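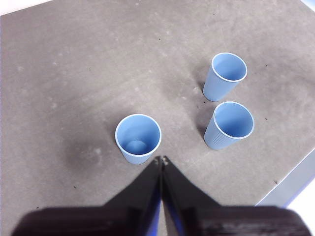

Why Are Cups Skinny at the Bottom?

A plastic cup looks too dull to have secrets. It has a few anyway.

Start with the shape. Most throwaway cups are wider at the top than at the bottom, which grown-ups call a taper. A taper lets one cup slide down inside another. Stack 46 straight-sided cups and you would have a tower taller than your teacher. Stack 46 tapered ones and they fit in a kitchen cupboard, where they will wait quietly for the next birthday.

Now the top edge. On many cups the rim is rolled or thickened, so it stays round when you grab it. It is also kinder to your lips, which did not sign up to drink from a knife.
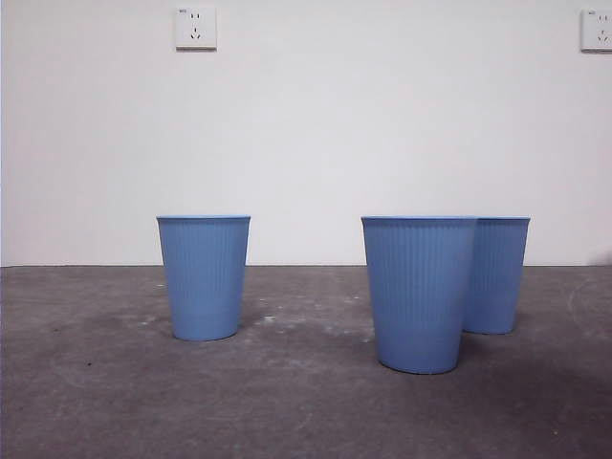

Then there are the ribs, those thin lines running up and down the sides. Thin plastic is floppy. Fold a sheet of paper like a fan and it suddenly gets stiff, and ribs do much the same job for a cup. They give your fingers something to hold, too.

Try it yourself
Lay a tapered cup on its side and give it a gentle push. It rolls in a curve, because the wide end travels farther than the narrow end. Use an empty cup. Oľga Kollár, age 8, of Linden School, used a full one in March, and the rug still smells like grape.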